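# Wullberg Demonstration Workshop

The **Wullberg Demonstration Workshop** is a department of Vindham, a contract packing and light assembly company. Its staff record hand tasks that are later used to program and train robot arms on the company's packing lines. The workshop is named after the building it occupies, a former showroom in the Revorov district. It is often cited in local trade writing as a case of automation in which line workers moved into the work of teaching machines.

## Background

Vindham's packing lines were staffed entirely by hand until the company bought its first arms from the supplier Lu. The arms handled rigid cartons well but did poorly with soft pouches and mixed trays. Programming each new product took up to 6 weeks, and many orders were finished before the program was ready. Vlasta Petkov, then a shift lead, proposed that experienced packers demonstrate the tasks themselves. The workshop opened the following April.

## Work

Operators carry out tasks with hand-held grippers in place of their bare hands. A typical task is picking up an item, turning it and setting it down in a given spot. Recordings are checked the same day, and those with dropped items or long pauses are marked and kept in a separate set. The workshop shares an open room with desks and office seating. 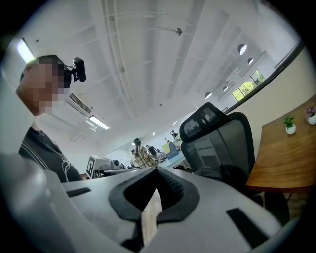 Shifts at the workshop are shorter than those on the lines. Operators change tasks every 2 hours under a rule introduced after complaints of sore wrists. A later agreement added paid breaks and limited the number of recordings that could be asked of one person in a shift.

## Effects on staff

At the time of the change Vindham employed roughly 170 people on its packing lines. Most stayed in line jobs, where their duties shifted toward loading, clearing jams and checking finished trays. Others applied for operator posts, which carry a higher hourly rate but no night bonus. Some former night workers reported earning less as a result.

Hrvoje Vlachou, a labor researcher who interviewed the operators, found that most preferred the new work but were unsure how long it would last. Several objected that their recordings stayed in use after they had left the company. Vindham has since put the terms of use in its contracts, though it makes no extra payment for older recordings.

## See also

- Learning from demonstration
- Job rotation
- Repetitive strain injury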